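My October order from Davura

I have been saving up to tell you about this one! Davura is a tiny hair accessories shop run by Ritva Heinonen and her cousin Kerttu Kiiskinen, and I've been buying their bows for my two girls ever since the school fete. Ritva does the sewing, Kerttu does the dyeing (and all the parcels, poor love), and the colours this autumn are gorgeous. There's a mustard I'd happily paint my hallway in.

I ordered 3 velvet bows and a plaited headband, and they came wrapped in tissue with a handwritten note. My eldest put the plum one on before she'd taken her coat off and wore it to bed as well. The clips are lined, so they stay put in very fine hair, even through a swimming party and a long car journey home!

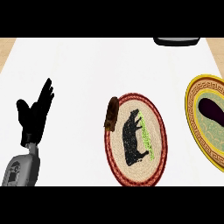 What I asked Kerttu

I wanted to know how they come up with the names, as my favourite bow is called the Donnelly. It's the street where they grew up, two doors apart, and the Desavano headband is named after the ice cream van that used to park there. I love that.

They make 40 bows of each colour and then move on to the next, so the plum may well be gone by the time you read this. The winter tartans come next and I've already got my eye on the green.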